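Home Profile Posts Replies Media

Su-chen Hsu
garage robot arm, third attempt

1/ Kan moves again! New wrist bracket is on and the gripper opens evenly - finally.

2/ Swapped the old servo for a Zeltier. It had 1,426 cycles on it and was clicking like crazy.

3/ Now on to soft stuff. Wrapped sandwich, woven basket, 20 tries per grip setting.
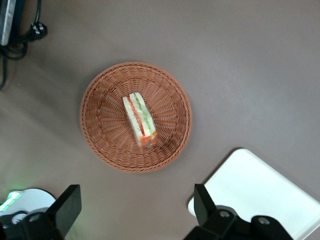

4/ I'm starting with low force and slow fingers, then bumping it up a notch each round. Numbers tonight!

Replies
mossbench: what's the bracket printed in?
tildy_k: try egg salad next

Recent
Kan wiring, part 2
Vavura driver notes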